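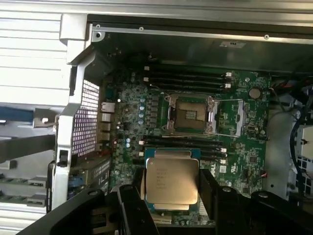
4. Replacing the processor

4.1 Before you start

The Jornholm rack controller must be shut down from its own menu before the lid is opened. Hold the power key until the status lamp goes out, then pull the mains lead. Wait 20 seconds.

Note: Settings are kept in the controller's memory for up to 28 days without mains power. Export them first if the unit will be stored for longer (see section 7).

CAUTION: Wear an earthed wrist strap. Do not touch the contacts in the socket or on the underside of the processor.

4.2 Fitting

1. Undo the lid screws and slide the lid towards the rear.
2. Remove the cooler and put it down with the contact face upwards.
3. Release the load lever and raise the retention frame.
4. Lift the old processor straight up by its edges. Place it in the tray supplied.
5. Line up the notches on the new processor with those in the socket. Lower it without sliding or tilting.
6. Close the frame and bring the lever down under its catch. Some resistance is normal.
7. Clean the cooler face and apply fresh paste from the Flidik kit.
8. Refit the cooler. Tighten its screws in diagonal order, 2 turns at a time.

Do not throw away the socket cover. A board returned without it is not covered by the warranty.

4.3 First start

Connect the mains lead with the lid closed. The first start takes longer than usual while the memory is checked. If code 500 appears, switch off and check the cooler fan lead.

Run the self-test from the Service menu and enter the result in the log sheet.

Section revised May 1, 2026. Checked by Idalina Figueiredo.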